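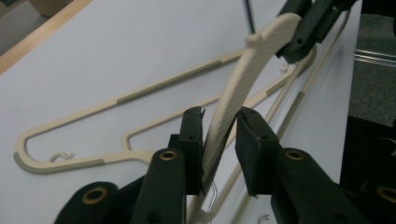 *Beige plastic hangers with ribbed grips, one of them held upright in a gripper.*

I own 38 shirts' worth of laundry and the patience for maybe six of them, so when people ask me whether robots are ready to do the chores yet, I have a personal stake in the answer. I want it to be yes! I have wanted it to be yes for most of my adult life. And I keep coming back to the same stubborn object, the clothes hanger, which costs next to nothing and which I think tells you more about home robots than any backflip or dance routine ever will.

Pick one up and have a look at it. It has a hook that's thin and round, arms that are wide and flat, and a big hole in the middle where you'd expect the rest of it to be. It wants to snag on every other hanger it meets. If it has those ribbed strips on it, they're there to stop your blouse sliding off, so the fabric drags exactly when you're trying to slip the thing into the collar. You and I deal with all of this while thinking about dinner. A two-fingered gripper has to take it one problem at a time.

I got interested in this properly in June, when my friend Sobia Bukhari let me spend a day at Prostov, the garment rental place where she runs the back room. They rent out suits and party dresses, everything comes home wrinkled, and everything has to go back on a hanger before it can go anywhere else. On the rail that day there were 387 pieces. Sobia's crew hangs them at a pace I can only describe as rude. I tried it for an hour and my stack looked like something the cat had been sleeping on (they let me redo it, very kindly, after lunch).

What I noticed, once my pride had recovered, was how little of the job is holding the hanger. Grabbing it is the first second. Then there's a turn of the wrist so the hook faces the right way, a shake so the dress tells you where its shoulders are, one strap on, the other strap on, a tug, and up. Half of that is done by feel. Shaohua Mao, who has been on that crew longer than anybody, talks the entire time and hardly looks down.

So can a machine do it? Some of it, yes, and I think we should give credit where it's due. A few weeks after that I went to see a small company called Arkska that works on hanging and folding, and I watched an arm take a hanger off a table, turn it, and offer it up to a T-shirt. It got the first sleeve side in very prettily. I may have clapped. On the second side the collar bunched up and Mathis Jacquet, the engineer sitting next to me, just said "yep" and typed something. He told me their log for that one task had 1,228 attempts in it, and that the part they were happiest with was the pickup.

The pickup! I laughed, and then I felt bad for laughing, because he was right to be happy. Hangers lying flat on a table are miserable to grab. There's hardly any height to them, and if you've got two lying near each other you have to be sure you're lifting one and leaving its neighbor where it is. I've pulled one hanger out of my own closet and had four come along for the ride, and I have thumbs.

Here's where I part ways with the people who say it's all hype, though. My brother-in-law Orhun Yazıcı is one of them. He fixes washing machines for a living and he likes to say that the dishwasher was the last real household robot and everything since then has been a toy. It's a good line and he's had a lot of use out of it. But a dishwasher works because we do the hard bit for it – we scrape the plates, we load the racks, we unload the racks, and we bought plates that fit. Nobody has to pick a slippery spoon out of a heap in there. If you're going to count the dishwasher as a success, and I do, then you have to count a hanging machine that needs a person to lay out the shirt for it. I'd take that deal tomorrow.

Where I part ways with the other camp is on the word "general." I hear a lot about the one machine that will do the laundry and the dishes and walk the dog, all for the price of a used car. I don't see it. What I saw was a lot of clever people putting in long weeks on a single step of a single chore, and getting somewhere with it. If every chore in my apartment has a hanger hiding inside it (and I think it does: the fitted sheet, the stuck jar lid, the bag inside the trash can that slides down), then general is a very big word.

The shop floor will get there before the bedroom does, and that doesn't bother me. Sobia's rail is the same every day. She can buy 500 identical hangers and throw out the odd ones, light the table properly, and put the machine where people won't trip on it. My closet has wire ones from the dry cleaner, two padded ones from an aunt, a wooden one with somebody's hotel on it, and a child-size one even though I've never had a child living here. No engineer would choose it as a starting point.

I asked Sobia if she'd buy one, if it worked. She asked how fast it was. I said slow. She asked if it could run at night while the place was locked up, and I said I supposed that would be the idea, and she went quiet for a bit in the way she does when she's doing sums. "Slow's okay at night," she said. Then she wanted to know who would come out when it broke, and I had no answer for that one at all.

So that's my position, for now. Give me the slow machine that hangs T-shirts overnight and drops a few. Charge me by the month and let me complain about it. I'll still be ironing on Tuesday, same as every week, with the radio on and a pile of hangers on the bed that have hooked themselves together again.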